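Speaker notes: "From two cubes to one clean trajectory"
Talk for the tooling session, February. Speaking time 40 minutes, questions after.

Slide 1. Title

Say good morning, thank the hosts. Say what I will talk about: the software between the hand that records and the policy that learns. I will not talk about the policy itself. If people want the policy, it is in the afternoon session.

Ask how many in the room have worked with fiducial markers. Wait for the hands. If it is most of the room, go fast over slide 4.

Slide 2. What Plomis does

Plomis is our pipeline. It takes the head video and gives back, for every video frame, the pose of the left gripper, the pose of the right gripper, and a number that says how much we trust each one. Barkora is the recording side and Tikkanen is the planner that uses the result. Keep these three names on the slide the whole time. Last year people mixed them up and asked me questions about the planner for ten minutes.

Speak slowly here. The word "pose" means position and orientation together. Say it one time and go on.

Slide 3. A real room

Start with the room before any math. In our lab the light is soft and the floor is matte. In houses it is different, and the tracker must live with it.
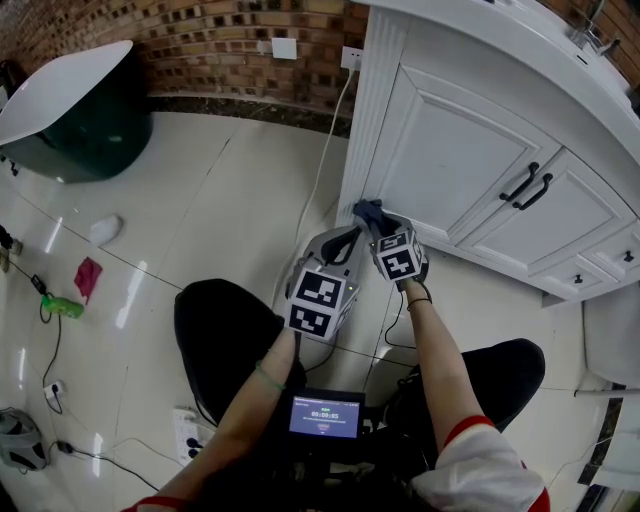 Slide 3: two handheld grippers with marker cubes, recording at a bathroom vanity. Timer at 00:00:05.

Let the audience look for a moment. Then point at the cubes. Each cube carries square patterns on its faces, so the hand can turn and we still have something to read. Next, point at the floor. It is very polished and the ceiling lights come back from it as bright areas. Our first detector chose its exposure from the whole image, so a floor like this one made the cubes too dark and the corners moved.

Point also at the wall tiles. A brick pattern with small dark squares is a good test for a detector that likes squares. Our old candidate step proposed many of these inserts in tiled rooms. The decoding step rejected them, but we paid the time.

The dark blue tip is against the lower left corner of the cabinet door. Remember this for slide 7, I come back to contact there.

Slide 4. Detection

Three steps: find candidates, decode, refine the corners. Only the third one is interesting today.

We changed two things. First, exposure is now measured in a window near the last known cube position. Second, we refine corners on the full-size image even if candidates were found on the small one. The second change is simple and I was ashamed we did not do it earlier. You can say this, people laugh.

Show the plot. The gray line is before, the blue line is after. Do not read the axis values, they are on the slide.

Slide 5. One face is not enough

When only one face of the cube is visible, the pose has two solutions which look almost the same in the image. The software must choose. If it chooses wrong, the gripper flips in one video frame and flips back in the next.

Our rule: keep both solutions alive for 13 video frames and let the motion decide. A real hand does not rotate that much in such a short time. If a second face comes into view, we use it at once and drop the wrong branch.

Somebody will ask why not use a full filter with many hypotheses. Answer: we tried, it was better on paper and slower in practice, and the two branches are enough because the error has only two shapes.

Slide 6. Losing the cube

The head turns away, or an arm covers the marker. In our test set of 831 recordings, this happened at least one time in almost every one. So it is a normal case and the code must treat it as normal.

Short gap: we interpolate and lower the trust number. Long gap: we cut. We do not guess. The planner team asked us to guess, and we gave them guesses for a while, and Tikkanen learned to move through a towel rail. Play the simulation clip here. It has no sound.

The limit between short and long is a setting in the config file. Please say clearly that the default is good for slow household work and too long for fast work like folding.

Slide 7. Contact

Go back to slide 3 (press 3, then Enter). When a tip touches a door, a small error in pose becomes a big error in meaning. A few millimeters too far and the tip is inside the wood, a few too short and the door would have to open by itself.

We do not have force sensing in Plomis. What we have is the geometry of the tip and an estimate of the nearest flat surface. If the tip path goes through the surface, we push it back to the surface and mark the segment. The mark is important. The learning people want to know which data was corrected by us.

Limits, say all of them: it works for flat doors and drawer fronts. For raised panels it takes the plane with most support, and near the edge of the panel this can be the wrong plane. For knobs it does nothing.

Slide 8. Tooling

Show Bristo, the viewer. Left side video, right side both poses in 3D, below it the trust number over time. You click on a dip and you are at that video frame. Most of our bugs were found by clicking on dips.

Live demo only if the clock is under 30 minutes. If not, use the screen recording in the backup folder. Check before the talk that the laptop is not in battery mode, because the 3D view becomes slow.

Slide 9. What is still open

Time sync between the gripper data and the head video. Mirrors. Very dark rooms. For mirrors we see a second cube which decodes wrong because the pattern is reversed, so it is mostly harmless, but it disturbs the exposure window.

Slide 10. Questions

Leave slide 10 on the screen, it has the link to the config examples. Repeat every question into the microphone before I answer. If the question is about Barkora hardware, send them to the table near the entrance.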